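Section 3. Folding your robe on the bed

Welcome to the fun part! Satin robes have a reputation for being slippery and stubborn, but give yours a bit of space and it folds into a lovely flat bundle. These steps suit every robe in the Eltetti range, long or short, and a bed is by far the nicest place to do it.

Before you start

Clear the middle of the bed and leave the bed cover on (satin slides less on a textured cover than on a smooth sheet). Take off rings and bracelets.

CAUTION: Do not fold a robe that is still damp from the wash. Creases set in damp satin are very hard to get out.

3.1 Laying out

1. Hold the robe by the shoulders and let it drop open over the bed.
2. Find the small label just below the neck band. Keep it facing up, toward you, so the collar falls into a V around it.
3. Run both palms from the collar outward. Big folds first, little ones after.
4. Draw each sleeve out to the side. A large robe will spill over the sides of the bed, and that's fine for now.
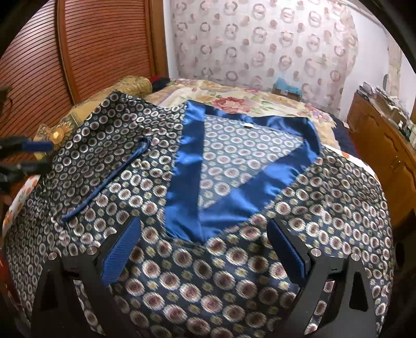 Oliwia Malinowski writes that she always does the collar last, as smoothing the body drags it out of line anyway, and that she would swap steps 3 and 4 for anything with wide sleeves. Try it her way too! Both orders work, and wide sleeves really do behave better once they are out of the way.

NOTE: Satin trim likes to pucker along the seam. Press it with your fingertips and don't pull. Pulling stretches the stitching, and the ripple comes back worse.

3.2 Folding

5. Bring any hanging sleeve end back up onto the bed.
6. Fold one sleeve straight across the body, with its trimmed edge lying flat. Repeat with the other.

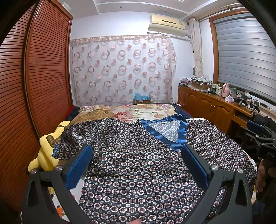
7. Fold each side in toward the center so the long edges meet. On a repeating print you get a wonderful built-in ruler: follow one row of the pattern and your fold will come out straight.
8. Fold the hem up to the middle, then once more to just under the collar.
9. Slide both hands underneath and turn the bundle over in one go.

CAUTION: Never use metal clips to hold a fold. They leave marks and can snag the weave.

3.3 Storing

Slip the bundle into its cotton bag, collar side up. Stack no more than 3 robes, and refold along new lines every February or so. Hanging instructions are in Section 4.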